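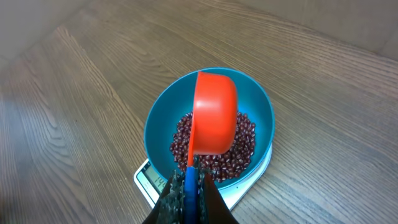
# Chapter 11: Choosing a Kit for Weighing and Portioning

Weighing out dry goods is a common first job for a small robot. The tools are cheap, a spill does little harm, and the scale gives a number that anyone can check. For these reasons several suppliers now sell portioning kits to colleges and small food businesses. This chapter looks at one of them, the Trovier bench kit sold by Rondano, and uses it to show how a kit of this sort should be judged before money is spent.

## 11.1 What the buyer gets

The Trovier kit is sold as a pair of light arms with grippers, a rail, a wrist camera and the control software. Bowls, scoops and scales are left to the buyer. Rondano's handbook suggests ordinary kitchen items, and most users follow that advice. A scoop with a stiff handle is the best choice. A thin handle can turn in the grip when the cup is full, and the load is then lost on the way to the bowl.

The supplier quotes a set-up time of 30 minutes. Teodor Åberg, who reviewed the kit for the training firm Drusuvow, needed nearly two hours on his first attempt. Most of that went on fixing the rail square to the bench and routing the cables clear of the elbows. His second attempt was much quicker.
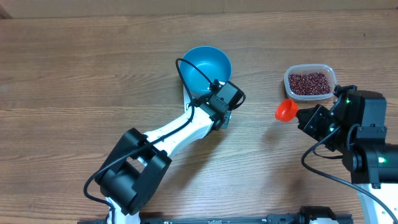

Dried beans are used for all the exercises in this part of the book. They flow well, they do not cling to plastic, and they can be tipped back and used again. Flour and icing sugar are harder. They pack down in the container and leave a coating inside the scoop, so the amount delivered is less than the amount picked up.

## 11.2 Scooping by volume, checking by weight

A scoop measures volume. The order sheet in a kitchen or packing room is nearly always written in grams. The kit must therefore pour, read the scale, and decide whether to pour again. Three settings control this:

- **Target:** the weight wanted in the bowl.
- **Tolerance:** how far the final weight may fall on either side of the target.
- **Tilt rate:** how fast the wrist turns during the pour.

Åberg left the tolerance at 20 grams while learning and reduced it later. He found the tilt rate the hardest of the three to set. If the wrist turns quickly, the last of the load drops all at once and the scale has no time to settle.

The rival Michalík kit handles this by pausing at fixed angles. The Trovier kit tilts in one smooth movement, and the user must add any pauses by hand. Neither method suits every material, and a buyer should ask to see a trial with the goods that will be used in practice.

Before reading on, write down the target and tolerance you would choose for a bag of rice sold by weight. You will need both figures in section 11.3.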